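Wanted: One Plate Person (Part Time, Odd Hours, Free Lunch)

August 25, 2021
By Maeve Heffernan

Okay, so I have put this off all summer, and Donal Quinlan has finally told me he will write the ad himself if I don't, and nobody wants to read that. So! We are looking for somebody to come and help us with the plates.

If you don't know us, Loneo is a secondhand tableware lending shop on the Grosby side of town, up the stairs over the old Doherty shoe store. People borrow plates from us for birthdays, school picnics, baby showers, the odd wedding where the couple can't stand plain white. You pay a small fee, you take a stack home, you bring it back. We have 4000 pieces on the shelves at last count and very few of them match, and that's how our regulars like it. Ceramic, plastic, kid stuff, souvenir stuff, a lot of things that came out of somebody's aunt's cupboard.

What comes in has to be sorted, washed, racked, looked over, and put back where the next person can find it. At the moment that is me and Eamon Phelan, and Eamon is going back to school in November, so you see my problem.

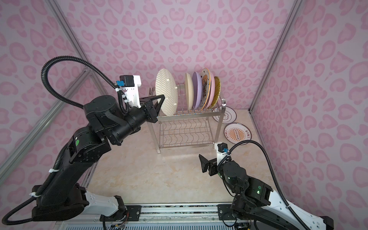
Plates in the two-tier rack, with two more laid out on the tabletop.

The job is 20 hours a week, mostly late mornings and early afternoons, and you and I would work out the days between us. A lot of it is racking. I like plates standing up, one to a slot, with the faces all pointing the same way so I can run my eye along them and spot a chip. I don't care about color order (Eamon does, a bit, please humor him until he goes). Big heavy ones go in by themselves. Anything with raised texture gets a soft brush, because sauce loves to hide in the grooves, and you would not believe what a birthday party can do to a ribbed plate.

You'd also be checking the kids' pieces, and I'm fussy about those. Run a thumb around the whole rim. Little scuffs from forks are fine, that's just a plate having a life, but a crack or a sharp spot means it goes in the blue tub and I decide. Parents do notice, and they're right to. 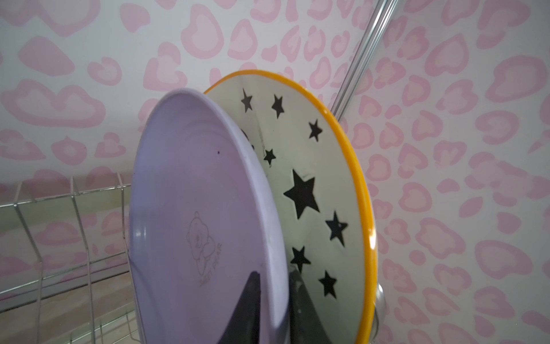
Then there's the catalog. Every piece we own gets a line in it with a number, a size, a few words about the design, and which shelf it lives on. We're up to number 1029, so yes, you can do the math and see how far behind we are. You don't need to be a computer whiz. If you can type and you can come up with a description that somebody else would recognize, you'll be great. "Nice plate" is what my cousin Daithí Dunne wrote on his one day helping out, over and over, and we're still fixing those.

What I'd love to see in a person: steady hands, a decent memory for patterns, and a willingness to stand for a good part of the day. You should be able to lift a full crate with a second person on the other end. It would be wonderful if you read some Chinese, as a fair number of our printed plates have writing on them and borrowers always ask me what it says. It isn't required, though! Enthusiasm for old crockery isn't required either, but I warn you it creeps up.
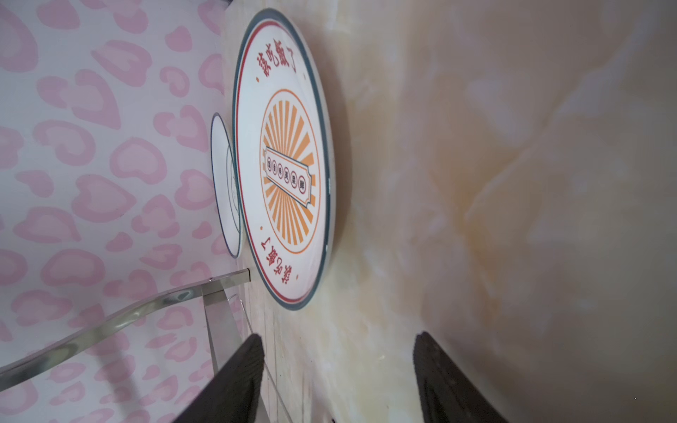 Pay is hourly, every two weeks, and we'll go over the rate on the phone. Lunch is on us, and you can borrow whatever you like from the shelves for free, up to 3 boxes at a time. There's a two-week trial so that we can both see how it goes. If you break something, you tell me, we sweep it up, and that's the end of it. I broke a whole stack my first month.

To apply, drop a note through the door or come up and ask for me. No fancy résumé, please. Tell me where you've worked, when you're free, and describe a plate you remember from when you were a kid. I really do read those, and so does Maeve Moynihan, who does our books and will be the other Maeve at your interview (you'll get used to it). Stairs only, I'm afraid, there's no elevator in the building, so if that makes a first chat tricky let me know and I'll come down and meet you at the Punum bakery next door.

I'd like to have somebody in place before Eamon goes so he can show you the shelves.

14 shares | 6 comments

Contact: Loneo, upstairs at the old Doherty store, Grosby
© Loneo. All rights reserved.
Back to top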